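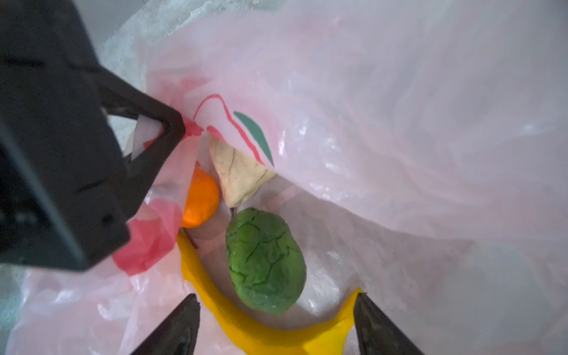 Fig. 1. Toy fruit at the bottom of a thin plastic carrier, bag opened wide.

Unit 3 – Bagging loose produce
Packing and Handling Basics, Tresbridge
Notes by Sheyla Cabrera, revised August

3.1 Load and film

A thin film bag has no shape of its own. It takes its shape from the load and from whatever it stands on. With round items the load settles at the lowest point and the sides fold over it. Practice items are toy fruit of mixed outline: round, oval, pear-shaped and curved. The curved item (banana) is the one to watch. Placed last, it bridges the others and leaves a gap underneath. Placed first, along the base, it holds the round pieces in a group.

3.2 Order of packing

Open the mouth fully before the first item goes in. Lower each item to the base and release it there. A drop of even a short distance shifts the pieces already packed. Stems point inward, away from the film. A stem that rests against the side will start a hole once the bag is lifted.

For the written exercise, assume a load of 11 items and a rated limit of 3090 g. State the mean item mass at the limit, then repeat for 12 items. Show units.

3.3 The bag on the floor

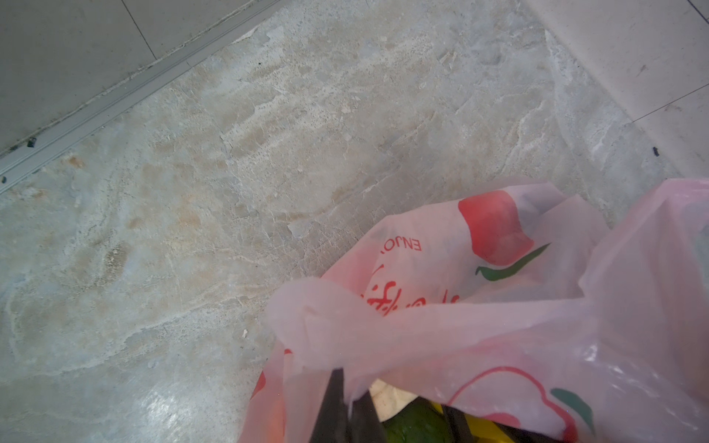 Packing at floor level differs from packing at a bench in two respects. The packer works from above and sees the contents only while the mouth stays open. The film also slides easily on smooth stone, so one hand should hold the rim while the other places the item. Keep clear of threshold strips – the ridges collect grit and can catch the film. Sweep first.

Handles are left outside the opening. A handle folded inward gets buried under the load, and the bag then has to be emptied to free it.

3.4 Lifting

Bring both handles together, take up the slack and pause. If the load rolls to one side, set the bag down and regroup. Items of over 400 g go in a second bag.

Reading for next session: Jara, F., handout 4, sections on paper sacks and net bags. Bring the completed exercise from 3.2.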